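Store Partnerships Coordinator, Independent Grocers

Seria — Plavwood office, with regular travel to stores
Full time, permanent
Posted June 2023

Seria supplies small, independently owned grocery stores with the things a big chain takes for granted: shared buying, a store-brand range, shelf planning, and a delivery truck that shows up when we said it would. We now work with 894 stores, most of them run by one family, and we'd love to find a friendly, organized person to look after the ones in and near Plavwood.

You would be joining a team of eight led by Karine Kowalchuk, who ran her parents' corner store for years before she came to us and still can't walk past a crooked shelf label. You'd take over a group of 85 stores from Sheena MacKinnon, who is moving across to our buying side in the fall. Sheena will be with you for your first two months, and she has promised to introduce you to every owner in person (bring comfortable shoes, and expect to be fed).

A good part of the week is spent out on the road. You'll sit down with owners and go over what sold and what didn't, help them pick from the 2210 lines in our current catalog, and sort out the small troubles that come up, like a short delivery or a promotion that didn't ring up properly at the register. The rest of the time you'll be at your desk in Plavwood, putting orders through and writing up your visits, or on the phone with our fresh produce supplier, Zhong.
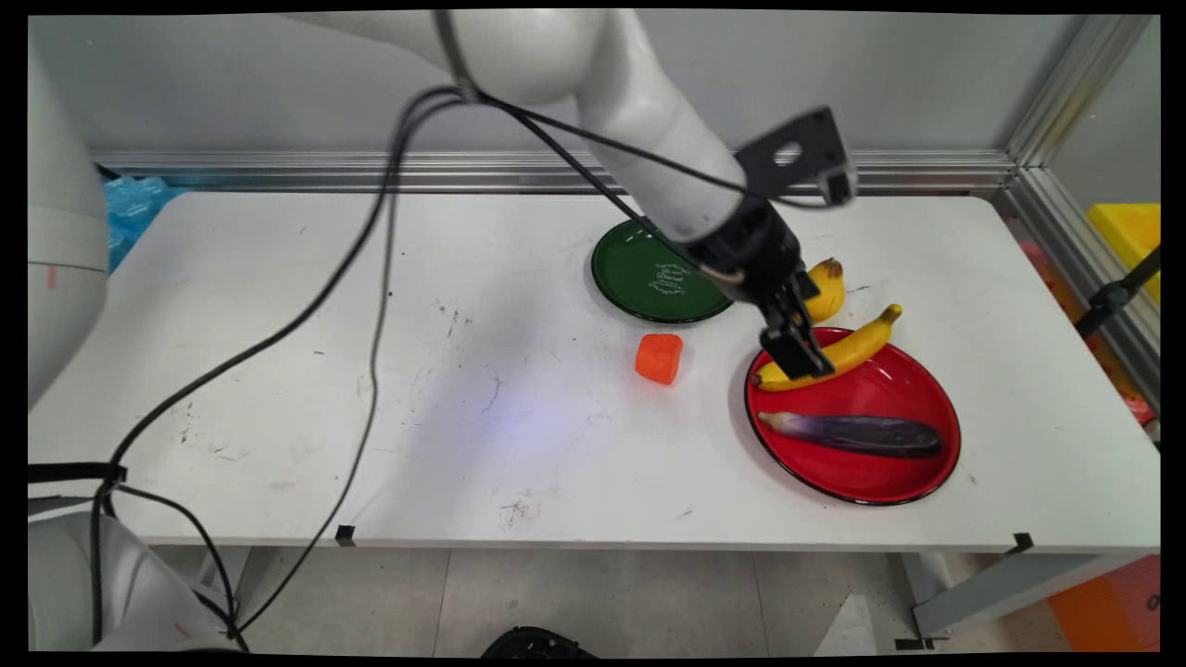
Bananas and eggplant, two items of fresh produce.

Fresh produce will be a big topic this year. Many of our owners have only ever carried a few basics, and in May we started helping 30 of them set up a proper fruit and vegetable section. You don't have to be an expert — we'll teach you the ordering and the pricing — but you should be happy to talk about lettuce for longer than most people would.

We're looking for a person who has worked in a store, a warehouse or a wholesale business and remembers what a busy Saturday feels like. You'll need a driver's license, a fair hand with spreadsheets, and the patience to hear the whole story when an owner calls with a problem. A second language would be very welcome, as many of our owners speak one at home. A college degree is fine if you have it and fine if you don't.

The job comes with a company car, health coverage from your first day, and 18 days of paid vacation. Hours are mostly regular, though a store opening now and then means an early start, and you'll get that time back. We use an ordering system called Stoluvance, and there's a week of training on it before you visit anyone.

To apply, please send your resume and a short letter to Karine Kowalchuk at our Plavwood office. In the letter, tell us about a small store you like to shop in and one thing you would change about it. We read every letter and we answer all of them, usually within two weeks. Interviews are held in person, and the second one includes a morning out visiting stores with Sheena.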